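Drarngate Students Teach Two Robot Arms to Tidy a Desk, Slowly

The Drarngate robotics club has spent most of the school year on a chore its members admit they avoid at home.
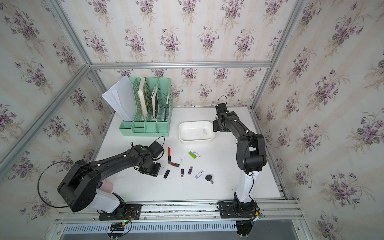
Flash drives first, everything else later

The task sounds small. Flash drives in assorted colors are scattered over a white tabletop, and two arms on a shared rail have to get them into a plastic tray. A mint-green desk organizer stands behind the mess, holding paper, books and a pen, and will get its turn once the club trusts the arms near stationery.

Radka Vlachou, who teaches physics and runs the club on Monday afternoons, picked flash drives after raiding her own desk drawer. "Every teacher has a pile of these and no idea what's on them," she said. "I figured if the robots lost a few, I could live with it."

Students steer the arms by hand to record each run, then train a program on the recordings. They have 253 runs so far. Another 131 were thrown out, many of them during a week when the left arm was being driven by someone who was also eating lunch.

The key-shaped drive has a following. It is black with a round head, and the grippers have trouble deciding which end of it to respect. The swivel models are considered merely annoying.

Then there is the wallpaper. The walls around the table are papered in pinkish stripes and bouquets of purple violets, a pattern the club voted for over plain gray by a margin of 2. Vlachou says a busy background makes for a tougher test. The students say it looks like their grandmothers' hallways, and they mean it kindly.

The club will show the setup at the school's open house in July, where visitors may try steering an arm themselves. Parents who have asked when the technology will reach teenagers' bedrooms were given an official club estimate of 2043.

We use cookies to improve your experience on this site. By continuing to browse, you agree to our cookie policy. Accept | Manage preferences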